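Workshop > Notebooks > Finishes > Floor and bench oils

Entry: Jan 24, 2024
Subject: Cure and marking trial, Grurnametti hard oil against the present Predwood oil

The purpose of this entry is to record the state of the oil trial at the end of its third week and to set down the points to be settled before the Balerstead order is quoted. Earlier readings are in the previous volume and are not repeated.

The trial boards are oak offcuts from the Balerstead stock, sanded to 120 grit and wiped down with a damp cloth before coating. Thirteen boards were prepared. Six received Grurnametti, six received Predwood, and one was left bare for comparison. All were given two thin coats, with the surplus removed after twenty minutes. Board 4 was left longer by mistake and dried with a tacky edge. It has been kept in the set but should not be used for the gloss readings.
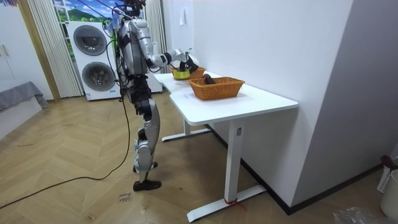 The water test was carried out on all boards this morning. A measured drop was left under a glass cover for one hour and then lifted with blotting paper. The Predwood boards showed a pale ring in every case, which faded by the afternoon on all but board 9. The Grurnametti boards showed no ring except at the tacky edge of board 4. The bare board marked at once, as expected.

Results with black tea were less clear. Both oils held it for the hour, but the Grurnametti boards took a slight grey cast along the open grain. It is suspected that the tannin is reacting with traces of iron from the old scraper - the stainless one is to be used for the next batch and the old one withdrawn from the finishing bench.

Rubbing was done by hand with the felt block, 300 strokes to each board, under the usual weight. Loss of sheen was even across the Predwood set. On the Grurnametti set it was patchy, and on boards 2 and 5 the block left a dull stripe down the middle. A light coat of maintenance oil brought both back. Whether a customer would be willing to do this every April is a separate question, and it should be put to Balerstead plainly when the quotation goes out.

The full machine test at 2,000 strokes has not been started. The carriage on the rubbing rig is still sticking at the left-hand end, and any reading taken from it at present would be of no value.

On the matter of smell, the Grurnametti tin is stronger on opening but the boards themselves were clear of it by day five. The Predwood boards could still be noticed on day eight with the cupboard door shut. Oily cloths from both are to be laid flat outside to dry before they go in the bin. Two were found folded on the sill last week, and this must not happen again. 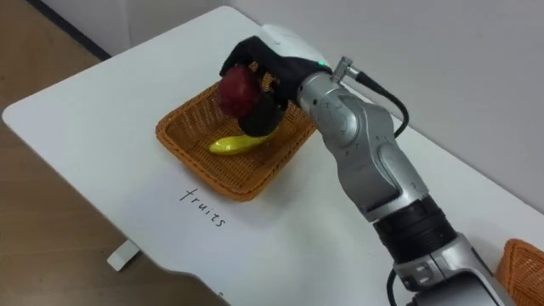
Fig. 2. Banana in the woven basket, white tabletop.

Cost remains in favour of Predwood by a fair margin if only the first treatment is considered. The Krishnan price list gives Grurnametti in the larger tin only, and part of it would be wasted on a small job. Coverage on our boards was better than the label claims for both products, although offcuts of this size are a poor guide to a whole floor.

To be done:
- Free and grease the carriage on the rubbing rig, then run boards 1, 3, 7 and 8.
- Repeat the tea test on fresh boards with the stainless scraper.
- Ask Krishnan whether the smaller Grurnametti tin can still be had.
- Relabel board 9. The pencil number has nearly gone.

Boards 10 to 13 are to stay in the dark cupboard until the colour comparison. They should not be taken out for any other purpose.

Recent entries
Sanding marks under raking light
Predwood oil, first coat notes
Moisture readings, Balerstead oak
Repair of the felt block holder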